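How to Run a Bin Emptying Practice in the Robot Club

I wrote this page for the new members of the Andska student robot club, after our practice weeks in July. You should already know how to jog the arm with the handheld controller. If you don't know it, read the safety page first and come back.

The task is simple to say. The arm takes objects out of one metal bin and puts them into the second one, and no person touches anything until the run is finished. In the Humport student competition our team stopped after 3 objects, so now we practice this part more.

Step 1. Clamp the bins. Use two bar clamps, at the rear corners of the near bin, and pull on the bin with your hand to check. If it moves even a little, all your taught positions are wrong.

Step 2. Load the program. The folder is called Nouri and the file you need is number 215. Please do not save over it. Make a copy with your own name.

Step 3. Check the cables on the wrist. Turn the last joint slowly to both sides and look if the loops become tight. Leave them enough free length, but not so much that they can catch the rim of the bin.

Step 4. Choose the objects. Mix hard and soft things, long and short. We keep ours in the Bendov box on the shelf. Garden tools are good for learning, because the handle and the head need a different grip. Put them in without making nice rows.

Step 5. Go down slowly over the first object. Keep the finger pointing down and stop before it reaches the floor of the bin.

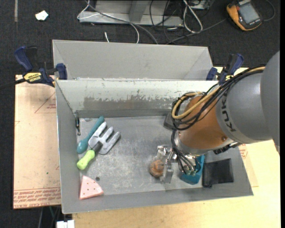

When the finger is beside the object, close the gripper in small steps and wait a moment before you lift. If the object slips, open, go up, and try again from another angle. Do not push it against the wall to help yourself, in the competition they take points for this.

Step 6. Write the result in the club notebook: the object, how many tries, and what went wrong. Also write your program copy name.

If the controller shows error 3618, it is the gripper connection. Stop the arm, call the shift leader, and check the plug together.

Last changed: September 2024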